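Recipe Testing Report: Do Home Cooks Follow Written Steps?

Introduction

Our group wanted to know how closely people follow the recipes in community cookbooks. We picked the Montoya Street Cookbook, a spiral-bound collection of 246 recipes sold to raise money for the Kavano neighborhood library. Most of the recipes are short and leave out details such as pan size.

Method

We chose 3 recipes: a bean soup, a corn bread and a rice pudding. We asked 18 students from the Hulano dorm kitchen to cook one recipe each. They worked alone and could not ask us questions. Afterward they filled in a form about which steps they had changed and why. The dry ingredients were measured out the evening before and labeled by recipe.

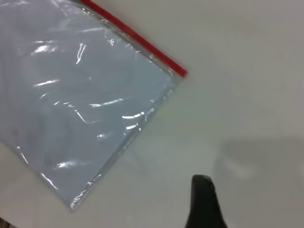

Figure 1. Clear zip-top bag with a red seal.

Results

We got 15 forms back. The corn bread was changed the least. The bean soup was changed the most, mainly the salt and the simmering time. The recipe says to cook "until done," and the cooks read that in very different ways. Two people making the rice pudding skipped the lemon peel because they did not own a grater.

Discussion

The cooks followed amounts more closely than times. Recipes with a pan size and an oven temperature got fewer complaints on the form. Our sample was small and everyone used the same kitchen, so we cannot say much about older or more experienced cooks. We would also rewrite question 3 on the form, which several people left blank.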